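Opening up the old tower

19th May

I have been promising myself since October that I would do something with the old desktop, and the thing about a promise you make only to yourself is that it can sit in the hall closet under the vacuum attachments for a very long time. Mine sat there with the good umbrella leaning on it. Every time I went for the umbrella I had to move the computer, and every time I moved the computer I thought, right, this weekend. Well, I have finally started, and I'm enjoying it so much that I wanted to write it all down while it's fresh.

A little history first, for those of you who only come here for the soup. We bought this computer from a small shop in Colbridge called Hegarty, which used to be next to the shoe repair place and is now a phone store. It was the first machine I picked out part by part, with a great deal of help from the man behind the counter, who was very patient with me and wrote everything down on the back of a receipt. I still have that receipt! It has 1136 written at the bottom with a circle around it, which was the total in dollars and more than I had meant to spend, and I remember walking out to the car feeling a bit sick and also tremendously pleased with myself.

It ran every day for years. I did my night class homework on it, and our taxes, and the programs for the choir concerts. My nephew played some game on it with a lot of tractors. Then I got a laptop, as everyone does, and the tower moved from the desk to the floor, and from the floor to the closet.

What got me going again was my friend Miroslava Nechyporuk. She came over for lunch and asked if I had any pictures from the lake house, the summer we all went up to Benau and it rained, and I had to tell her that they were on the old computer. She gave me such a look. "So they are in the closet," she said. They were, and I hadn't even thought of it that way. A whole summer behind the umbrella!

So the plan has two parts. First I want to get the hard drive looked after and the pictures copied off. Then I want to see whether the rest of it can be made into something useful, maybe a plain little machine for the back room for music and recipes, or whether it should be passed along for parts. I go back and forth on that. Some mornings I'm all for rebuilding it and by the evening I have talked myself into recycling the lot.

I had forgotten how heavy a desktop is. I carried it out hugging it like a sleepy toddler, and then I wiped down the outside with a barely damp cloth before I did anything else, as I didn't want to be brushing closet fluff down into the works. The cloth went straight into the wash. I won't tell you what color it was.

Then you unplug everything, lay the case down on its side, and take off the side panel. I had a saucer ready for the screws. I always use a saucer (a white one, so that you can see them), and I put a strip of masking tape next to it with a note of where each batch came from. My father did this with every clock and radio he took apart, and he had very few screws left over at the end, compared with my uncle.

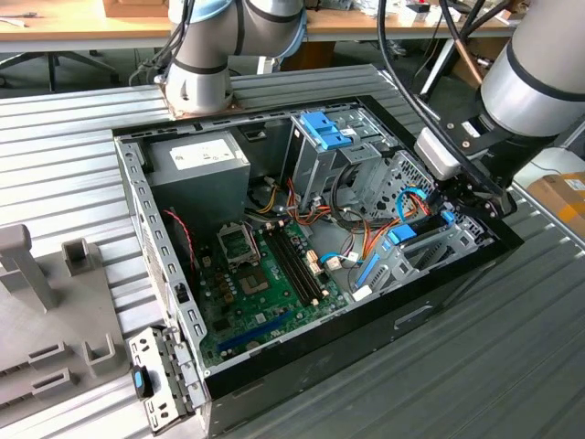 I love how much color there is inside these things. From the outside a computer of that age is as plain as a filing cabinet, and then you get the panel off and there's a green board, blue plastic, and a bundle of orange and yellow and red and black wires looping through the middle of it all like something from a knitting basket. Somebody chose that blue, you know. Somebody sat in a meeting and decided that the release handle for the optical drive cage ought to be bright blue, when hardly a soul would ever see it, and I think that is lovely.

It's useful too, once you understand it. The blue parts are mostly the ones meant for your fingers. The clips on the hard drive bay are blue, and the long tab at its corner, and you don't need a screwdriver for any of them. I wish my dishwasher had been designed by the same people. I have never once gotten the filter out of that dishwasher without saying something I regretted.

Please don't go by color alone, though! There's a long blue slot on the motherboard as well, and that's for an expansion card, so it isn't something to pull on. The blue cable over by the drives is a SATA cable, which carries the data, and if you want to take it off you hold it by the plug and ease it straight out. Don't tug on the cable itself. I learned that with a lamp.

The processor socket is empty, with its bracket and lever and no chip, so if the rebuilding side of me wins I'll have some shopping to do. I went and looked up what would fit, and secondhand ones are much cheaper than I had feared. The trick is matching it to the board. I've written the board's details in my kitchen notebook, on the page between the plum jam and the paint color for the bathroom, where I'm sure to find them again. The socket I'm leaving strictly alone in the meantime. There are very fine contacts in those, and a sneeze or a sleeve can do real harm.

The power supply is the other thing I don't fiddle with. It's the grey metal box with the label on top, and it can hold a charge even after it has been unplugged, so whatever else I take to pieces, that stays shut. I'm quite brave about most household things but I have my limits, and electricity is one of them. If it needs testing, I'll take it to someone who knows.

As for the hard drive, Huiling Shi from choir has very kindly offered to lend me one of those adapters that let you plug an old drive into a laptop. She used hers to rescue her mother's letters and she says it took her one evening and a pot of tea. I did try to be organized beforehand and see how much there was to copy, and in my notebook from years ago I found that I'd once written "3143 photos, must sort." I had underlined "must." I don't believe I sorted a single one after that.

I've ordered a few bits from Dellico as well: a soft brush, a small tube of thermal paste for when there is a processor to put it on, and a pack of those fabric cable ties. The wires do what they like at the moment and I'd enjoy seeing them gathered up neatly along one wall of the case. It makes no difference at all to how well the thing would run, as far as I know, beyond letting the air move about a bit. I just can't leave a cable alone. You should see the back of our television.

One small tip, if you have a tower of your own in a closet. Take plenty of pictures before you unplug any cable, and take them from more than one side. I was sure I would remember where everything went, and I had forgotten by the time I'd washed my hands. Touch something bare and metal on the case before you start, too, so you don't pass on any static, and don't wear your big wool cardigan for this. (I had mine on. I went and changed.)

So that is where I've gotten to. Miroslava has asked twice about the lake pictures, and I've told her she can come and sit with me while they copy, provided she brings the poppy seed cake. I have kept 7 o'clock free most evenings for it. If anyone has a tidy way of sorting that many photos, I would love to hear it in the comments, and yes, the barley soup recipe is coming, I haven't forgotten, I only need to measure things properly this time.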